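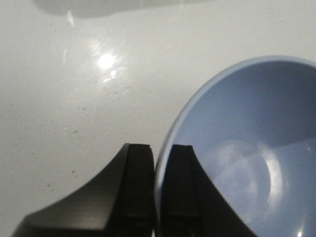 Figure 6-1. Gripper fingers beside the rim of the bowl, wrist camera view.

6.3 Recovery After a Rim Contact Fault (Code 300)

This section applies to all Ellery table cells fitted with the Ultano two-finger gripper and running the Trillo control program. It replaces the instructions issued in September. Operators who were trained on the earlier instructions must read this section in full before returning to work on the cell.

Code 300 is raised when a finger meets more side force than the program allows while the arm is approaching a bowl, cup or similar open vessel. The arm stops and holds its position. The motors remain powered. An arm that is holding position may move without warning if the fault is cleared from the screen, and it must be treated as live until step 3 has been completed.

WARNING: Do not place a hand between the fingers, or between a finger and the bowl, while the arm is powered. Do not pull the bowl free.

6.3.1 Making the Cell Safe

1. Press the red stop button on the pendant. The lamp on the base changes from green to amber.

2. Tell other persons in the work area that the cell is stopped. Hang the service tag on the pendant hook.

3. Turn the main switch on the Drotia power unit to OFF and wait 10 seconds. The wrist brake engages with an audible click. If no click is heard, leave the cell as it is and call the supervisor.

4. Write down the fault code and the time shown on the pendant before the screen goes dark. If the screen has already gone dark, the same entry can be read later from the Trillo fault log.

6.3.2 Checking the Fingers and the Bowl

5. Support the arm with one hand under the forearm. Hold down the brake release and raise the wrist until the fingertips are clear of the rim. Let go of the brake release before letting go of the arm.

6. Move the bowl to the center of the pick area by hand. Check the rim for chips or cracks. Remove a damaged bowl from use.

7. Check the inner pad on each finger. The pad must lie flat and must not shift when pressed with a thumb. Replace both pads if either one is loose. Pads from different sets must not be mixed.

8. Wipe the tabletop with a dry, lint-free cloth. Crumbs and dust on a glossy surface can be read by the program as part of the object outline. Do not use spray cleaner near the wrist camera.

Note: Strong reflections from overhead lights have the same effect. A bright spot on the table next to the bowl can move the calculated rim position by up to 10 millimeters, enough to bring a finger down on the rim. Where such a spot is present, dim or move the light before running the test below.

6.3.3 Approach Test

The approach test confirms that the program finds the bowl correctly. It must be run at reduced speed with the service tag still in place.

9. Turn the Drotia power unit to ON. Wait for the base lamp to turn green.

10. On the pendant, select SERVICE, then APPROACH TEST. Confirm that the speed setting reads LOW.

11. Press and hold the enable key. The arm moves to its viewing position, with open table between the fingertips and the bowl.

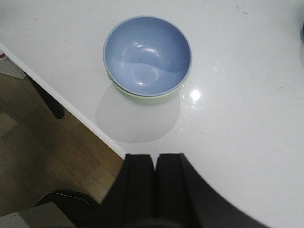
12. Compare the outline drawn on the pendant screen with the rim of the bowl. The outline must follow the rim and must not include the shadow on the table. If it takes in the shadow or a reflection, release the enable key and return to step 8.

13. Continue to hold the enable key until the test ends. Release the key at once if a finger moves toward the rim.

14. Repeat the test twice. All runs must end without a fault before the service tag is removed.

CAUTION: Do not raise the side force limit to make the fault go away. The limit is set at the factory, and a higher value allows the arm to break a bowl or injure a hand.

6.3.4 If the Fault Returns

If Code 300 appears again during the test, repeat steps 1 through 8 once. If it appears a further time, take the cell out of service and send the fault log to the service desk. Code 900 at any point means that the brake did not hold. In that case, do not restore power.

Section approved by Lorraine Wihongi, Equipment Safety, April 7, 2022.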